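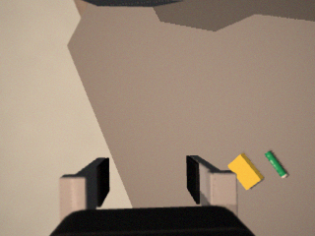 The Slow Return of the Grallia Flats

When I first drove out to the Grallia flats, on a January morning that was already too warm for the thermos of tea I'd packed, I pulled over twice because I was sure I had missed the turn. I was looking for a wetland. What I had been passing for the last ten minutes was a long, yellowish paddock with a drain down one side and a few disgruntled ibis, and that, I'm afraid, was it.

I have been back a good many times since, and I've grown fonder of the place than is probably proper in a writer who is meant to be keeping an even temper. The flats cover 239 hectares between the old stock route and the Usuga, a creek that most people in the district would call a river in a wet year and a ditch in a dry one. They were drained for grazing a couple of generations ago, and drained thoroughly. If you talk to anyone whose family ran cattle there, you'll hear about the labour that went into those channels, dug by hand in the early days and by machine later on, and you'll hear some pride in it too, which I think is fair enough.

The trouble was salt. Take the water off country like that and the grass comes up beautifully for a while (the older neighbours still talk about the clover), and then bare patches start to show near the fence lines, and the patches join up. By the time the last lease lapsed the bottom paddocks were carrying hardly any stock at all, and the land sat on the market for five years without a serious offer.

What is happening there now goes by the name of Skukus, after the squat, rush-covered hummocks that used to stand all through the lower flats. I've heard three different accounts of where the word comes from and I'm in no position to choose between them. The project itself is modest. It has a shed, a nursery under shadecloth, a very patient ute and a plan that runs for 30 years, and it was this last part that made me want to write about it. We're used to reading about restoration as a matter of planting days and colourful press releases. Thirty years is a child growing up, leaving home and coming back to complain about the kitchen.

The first job was to put the water back, and it's a fiddlier job than you might imagine. You can't simply fill in a drain and hope. Block it in the wrong spot and you flood the neighbour's lucerne; block it too high and the first big rain cuts a new channel around the side and carries your good topsoil off to the coast. The crew settled on a string of low earth sills, packed with clay from the site and faced with stone, each one holding back a shallow sheet of water before letting it spill to the next. They built the uppermost first and then left it alone for a whole winter to see what it would do.

It leaked. They fixed it, it leaked a little less, and the sedges moved in and more or less finished the repair on their own.

There was also the matter of getting across. The flats cut the walking track to the Usuga in half, and once the sills were holding, anybody wanting to reach the creek had either to wade or to go the long way by road. The answer was Modulbridge, a low crossing made up of short sections that sit on screw piles and can be unbolted and shifted by a few strong people in an afternoon. I was ready to find it ugly, and I've come around. It keeps boots off the mud, it lets the light through to the plants underneath, and when the water decided last spring that it would rather run a bit further east, the crossing was moved to suit. I can't think of many pieces of infrastructure that would give way so politely.

Walk over it slowly in the early evening and you begin to get a sense of what the place is turning into. The smell changes halfway, from dust and dry grass to something darker, peaty, faintly eggy. There are frogs, and they are loud! I had been told to expect the pobblebonks but not that they'd carry on right through a conversation as though we were the ones interrupting. Closer to the creek the paperbarks have started to come up by themselves from seed that must have drifted down from the remnant stand upstream, and the planting maps have been redrawn to leave them room.

I should say that not everyone is delighted. The mosquitoes have been a sore point along the stock route, and a couple of households would like to see some hard numbers on that before the next sill goes in. Others worry about snakes, or about what standing water does to a boundary fence. There was a long meeting in the hall over summer, with the fans going and the urn playing up, and people said their piece. The lowest sill has been put off for a year as a result, and a strip along the western edge will stay dry and be grazed lightly through the cooler months, which keeps the phalaris down and, I suspect, keeps the peace as well.

As for the salt, it hasn't gone. It has shifted about, and some of the old scalds have a skin of samphire on them now, red as anything in autumn, where for years there was only crust. The soil pits tell a mixed story from one end of the flats to the other – better under the rushes, much the same on the rises, and a good deal worse in one corner that the crew has taken to fencing off and speaking of in a lowered voice.

On my last visit I brought a proper hat and left the tea at home. The ibis were still there, up to their knees this time. The next round of tubestock goes in once the autumn rain has softened the ground along the second sill, and the track from the stock route gate stays open while the work is on, though you'll want gumboots past the shed.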